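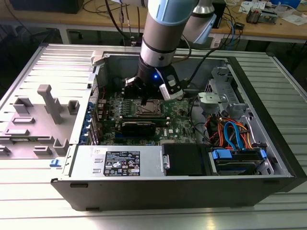

From: Thérèse Chisholm
To: patchers list
Date: 28 Dec 2025
Subject: Re: crackle when a second voice comes in

Kyrylo Holovko wrote:

> I have a granular patch that runs fine with one voice. The moment I
> trigger the second there's a crackle, like someone eating toast near
> the mic. Buffer is 568 samples because I read somewhere that odd
> sizes are "more organic". CPU meter says I'm barely working the
> machine. Everyone I ask tells me to buy a faster laptop. Before I
> spend money I don't have, is it the laptop?
>
> Also, does anyone still use the old Moroz reverb, and did it ever
> get a license that lets you play in public?

Kyrylo,

It isn't the laptop. People have been telling me to buy a faster one since I could lift the one I had, and I've crackled my way through every upgrade.

First, the buffer. Whoever wrote that about odd sizes should be made to sit through a set played at 568. Most audio drivers like powers of two, and when you hand them something else they either round it without telling you or shuffle samples between two buffers of different lengths. Put it at 512 and see what's left. If the crackle goes, stop reading this message and go make some music.

If it's still there, look at the meter again and distrust it. It shows you an average. Your patch can loaf along for most of a second and then try to do everything at once, and the average will look very relaxed about it. My guess is that you're loading the sample when the voice starts. Reading from disk in the audio thread is the classic way to do this to yourself. Load both files when the patch opens, keep them in memory, and have the trigger do nothing except start reading.

The other suspect is the envelope. Do your grains start and end at zero? With one voice you may have gotten lucky, because a lot of little clicks spread evenly will pass for texture. (I have a release on Walness that is substantially this.) Add a second voice and they pile up into toast. Try a 2 ms ramp on either end. You'll lose some bite.

And check your levels. Two voices at full scale add up to more than full scale, and I say this as someone who spent most of June rewriting a scheduler in Pivon before noticing that I was clipping. Daranee Suksawat was kind enough to point this out on this very list, and it's in the archive for anyone who wants to enjoy it again.

On the reverb – yes, I still use it, and so does Alfredo Policarpio, who has a version with the modulation fixed. The license file says you may use it "for any reasonable music." I've never known whether I qualify. Write to Alfredo and ask him for his copy, it comes with presets, 300 of them, and a good four are different from each other.

If none of that helps, post the patch. The whole thing, please, with the samples, and no screenshots of the patch window. I've squinted at enough of those.

Thérèse

--
"Works at 44.1"

3 replies | 162 views | Share this message

Recent in this list
Kudmont controller sends every note twice
Re: Re: Re: is MIDI clock drift real or am I just a bad drummer
Pivon: saving state between sets (Demyd Zakharchenko)
Swap: contact mics for a working audio interface
Re: tuning tables, second attempt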